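Giving up on the dining table (for now) 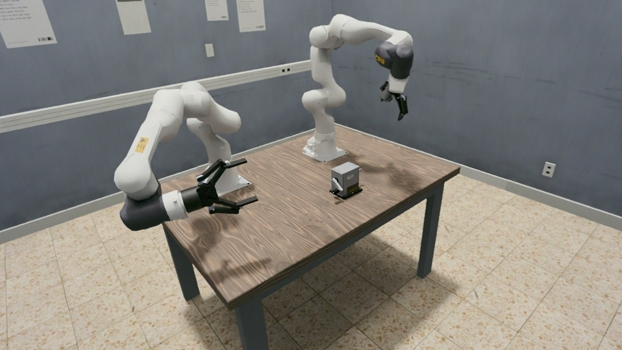

Wavy grain, a few small knots. Still my favorite kind of tabletop.

OK quick one tonight, dinner is in the oven and I have until the timer goes.

So the table. I have been saying since April that I would refinish it. Got as far as sanding one half. One half! The other half still has the orange varnish from whoever owned it before us, plus the ring from the fondue pot. We eat on the orange half and pile mail on the bare half.

What happened was I got a quote. Place called Londitz, over past the lumber yard, very nice people, they wanted 400 to strip and oil it and then another 217 for pickup and delivery. For a table I paid 348 for, chairs included. I said I'd think about it and then drove home and bought sandpaper.

Things I know now:

Start with the coarse paper. I started with the fine paper. Two evenings and it looked like I had dusted it.

Go with the grain. Everybody says this and I still went across it near the end where I was tired, and there are scratches you can feel with a fingernail.

Do the legs first or you will never do the legs.

The dust gets in the butter. I had a sheet taped over the kitchen doorway and it got in the butter.

My neighbor Toshiko Wada came over to look and ran her hand along it and said leave it, it's nice half and half. I think she was being kind. But she did lend me her good scraper and that thing is wonderful - takes the varnish off in long curls, no dust at all. If I'd had it in April I would be done. She uses plain oil on hers, three thin coats with a day between, wipe it all off again after ten minutes. Hers is thirty years old and has had four kids doing homework on it, and it looks better then anything in a store.

So the plan is oil. Not the shiny stuff. I want the grain to show and I don't care about rings, or I've decided I don't care.

But not until the weather cools off. The garage is an oven, the oil goes sticky in that heat, and my sister is comming to stay and would like to eat somewhere. Tablecloth it is. The blue one, it covers both halves.

If anyone has gotten cross grain scratches out without starting all over, please tell me how. I have tried a damp cloth and an iron and all I got was a funny smell.

Timer. Gotta go.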